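WHY DOES WOOD HAVE LINES IN IT?

Look at a wooden table. See the lines? Thats called the grain. Every line used to be part of a living tree. Cool, right?

A tree gets fatter every year. Just under the bark is a super thin layer that makes new wood. In spring it grows fast, so the wood is light colored. In late summer it slows down and the wood comes out darker. Light, dark, light, dark. One pair = one year!

Cut straight across the trunk and you get rings. Cut the long way, into boards, and you get lines. Same rings, different slice.

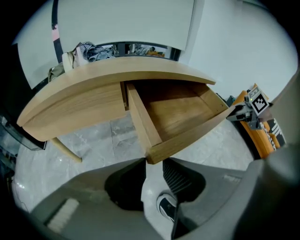
HOW OLD IS THAT TREE?

Easy. Count the dark rings on a stump, middle to edge. Henok Gebremichael, who runs the Notach tree trail, counted one with 76 rings. Older than your grandma, maybe! Another stump there has 321. Took him two tries becuase he lost his place.

Fat ring? Probably a good year, lots of rain. Skinny ring? Maybe a dry one. Or bugs ate the leaves.

WHAT COLOR IS WOOD?

All sorts. Maple is pale. Walnut is dark brown. Cherry starts out pinkish and gets darker in the light.
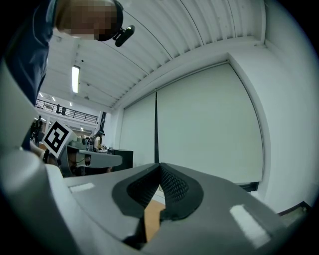

Wood color comes from stuff inside the tree. The middle part is called heartwood. It's old, it doesn't carry water anymore, and in lots of trees it fills up with natural chemicals that make it darker. The outside part is sapwood, usually lighter. Stains and varnish change the color too, so an orange-brown surface like the strip showing between the two black pads could be almost any kind of tree. Color by itself is a bad clue. Check the grain as well.

TRY IT!

You need paper and a crayon with the wrapper off. Put the paper on a rough old board. Rub with the side of the crayon. Lines pop out! Smooth shiny tables don't work so good, try a fence.

Then find a stump and count. Ours had 13 rings.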